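April, shrinkage and seam pucker, lot 1681

Picking up from the last entry. The Inis cotton came back from the finisher with a new softener and no paperwork on the bath. Dehua wants a shrinkage figure before the pattern goes out again, so the wash series is being repeated from zero.

Method as before:

- Benchmarks 300 mm apart, warp and weft, marked with thread. The ink faded last time.
- Wash at 40 °C, standard load, no softener added.
- Line dry, then rest flat for 16 hours before measuring.
- Measure without smoothing the cloth by hand. A light pat is already enough to move the reading by a millimeter. 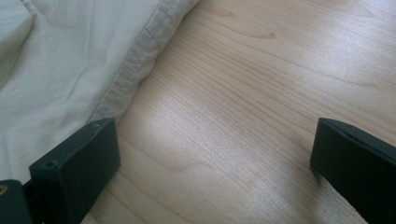

The resting time is the part that keeps getting shortened. Pieces measured straight off the line read short in the warp and then relax overnight. Khurram's numbers from the Tikgate lot were taken early and should not be compared with these. I have marked them in the binder but left them in.

Warp shrinkage is larger than weft, as expected for a plain weave finished under tension. After the first cycle the warp benchmarks read 291 mm, so 3 percent. Weft reads 297, so 1 percent. The second cycle added nothing I can separate from reading error. Third cycle still to do.

Pucker is the bigger problem. The body cloth shrinks and the sewing thread does not, so the extra thread length has to go somewhere. It shows most on long straight seams along the warp. Seams cut on a slight bias look better, which fits.

Things checked so far:

1. Thread tension. Backed off half a turn on the needle side. Small improvement before washing, none after.
2. Stitch length. Went from 2.5 to 3 mm. Better after washing, though the seam now grins a little when pulled.
3. Presser foot pressure. Reduced until the lower ply stopped creeping. Keep this setting.

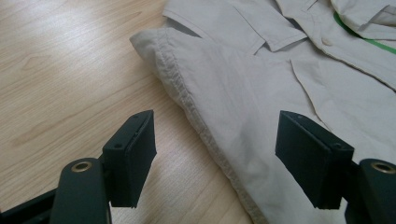

4. Thread type. Swapped the core-spun polyester for the Chaudhry cotton thread on one seam only. It shrinks along with the cloth and the seam lies flatter. Strength is lower. Need a pull test before anyone gets excited.

## Grading

Graded against the seam photographs in the cabinet, same lamp, same viewing distance. Grade 5 is flat, grade 1 is badly puckered.

- Polyester, 2.5 mm: grade 2
- Polyester, 3 mm: grade 3
- Cotton, 3 mm: grade 4

Gerrit and I graded separately and differed on the middle one — he had it as 2. Written down as 3 for now. A third grader would settle it, and Aoi has done this before on the Stetuvance samples.

Pressing before grading hides most of the difference. A steamed seam gains a full grade and loses it again in the next wash. Grade unpressed, and note it on the card if someone has already pressed the piece.

## Open question

Should the cloth be pre-shrunk before cutting, or should the pattern carry the allowance? Pre-shrinking costs a day per lot and fixes the seams as well as the size. An allowance costs nothing at the table but leaves the pucker where it is. I lean toward pre-shrinking for this lot. 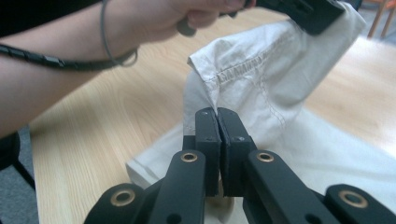
Danish Mohmand disagrees: a 3 percent warp allowance is easy to build in, and with cotton thread the pucker is small enough to ship. He would only pre-shrink if the third cycle moves the numbers again. He also points out that the finisher may change the bath between lots, in which case a fixed allowance is a guess.

That last point seems to me to argue for my side, but agreed to wait for cycle three.

To do:

- Third wash, then the full rest before measuring
- Pull test on the cotton thread seam
- Ask the finisher for the bath recipe, again
- New needle before sewing the next set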